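Checkliste Infostand und Spendenlauf – Rundgang vor der Öffnung
Verein Plurnden für seelische Gesundheit, Stand Oktober

Bitte jeden Punkt mit ja, nein oder offen ausfüllen. Bei „nein“ immer einen Kommentar schreiben, auch wenn er kurz ist.

1. Fluchtweg hinter dem Zelt frei
Ja. Die Kisten mit den T-Shirts standen zuerst im Weg, sie sind jetzt unter dem Tisch.

2. Zelt an allen Ecken beschwert
Nein. Es sind 4 Gewichte von Gomell vorhanden, aber 2 davon haben einen Riss am Griff. Bis zum Ersatz bleibt die Seitenwand offen.

3. Kabel abgeklebt, Verteiler trocken gelagert
Ja. Das Band von Deladix hält auf Pflaster schlecht, am Mittag noch einmal kontrollieren.

4. Karten und Flyer gegen Wind gesichert
Offen. Es wurden 1.000 Flyer geliefert, davon liegen 700 am Stand. Der Rest bleibt im Lager, bis wir mehr Klammern haben. 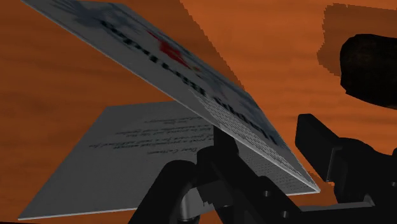

Steife Karte mit großer dunkler Schrift, über einer Tischplatte aus Holz

5. Spendendose verschlossen und am Tisch befestigt
Ja. Der Schlüssel ist bei der Standleitung, nicht in der Kasse.

6. Rückzugsplatz für Gespräche
Nein. Der Platz neben der Bühne ist zu laut. Wer über eine Krise sprechen möchte, braucht Ruhe und soll nicht von der Straße gesehen werden. Vorschlag: der kleine Raum im Haus Bautista, dort
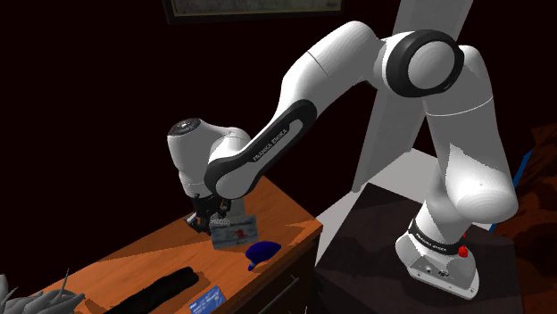 ist es auch bei Regen möglich, länger zu sitzen. Die Schwelle am Eingang muss man aber noch markieren – sie ist im Halbdunkel schlecht zu erkennen.

7. Notrufnummern am Stand ausgehängt
Ja. Die Schrift ist für ältere Besucher zu klein, bitte größer drucken.

8. Erste-Hilfe-Kasten vollständig
Offen. Pflaster fehlen, Handschuhe sind genug da.

9. Helfer eingewiesen
Ja, beide Schichten. Die zweite Schicht kennt den Sammelpunkt, hat aber den Lageplan noch nicht bekommen.

Nachkontrolle der Punkte 2, 4, 6 und 8 vor Beginn des Laufs.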